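4.2 Who picks up the late shift?

I went into this part of the study expecting a simple story about pay. We had 548 timesheets from three employers (Pravano, Halvorsen and the repair depot at Virkden), and I figured the firms paying the best rate after hours would have the easiest time filling those hours. Nope! Pravano paid the least of the three and still had people asking for more. 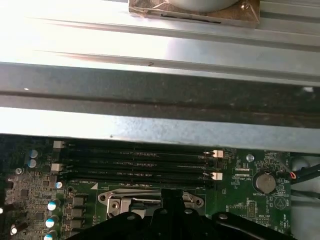 What seems to matter a lot is how soon people hear about the extra time. At Virkden the notice went up on Monday and covered the whole week, so folks could sort out rides and child care. The bench jobs there run long anyway, and you can't hurry past a board like the one pictured above, with its four memory slots sitting right below a metal crossbar. Workers told me they'd stay late for a job like that as long as they knew by lunch.

Halvorsen did it the other way around. Supervisors walked the floor at 4 p.m. and asked, and the same 11 people said yes nearly every time. I went back and forth on whether to call that voluntary (my field notes are a mess on this point). Under the Grukska agreement, anyone can turn down hours past the ninth in a day, but several workers had never heard of that rule.

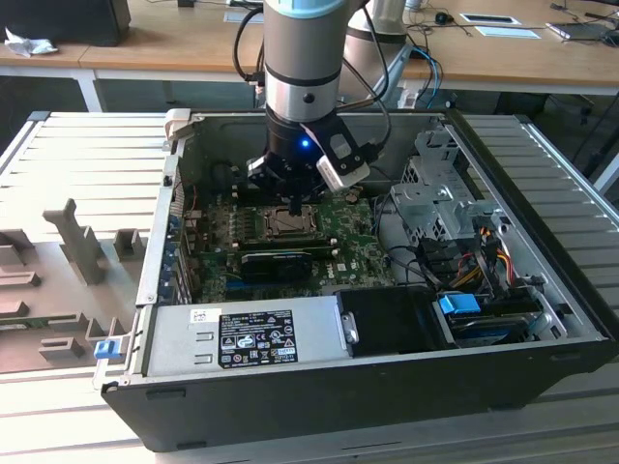
Figure 3. Desktop repair work.

Pay rules also get fuzzy once a job is shared out, and I'd like to see more research on that. Who gets credited for the hours? A timesheet with one box for "hours at bench" doesn't tell me much. I dropped some 200 entries where I couldn't tell what the box meant, and I ran the numbers both ways. The gap between Pravano and Halvorsen got a little smaller but didn't go away.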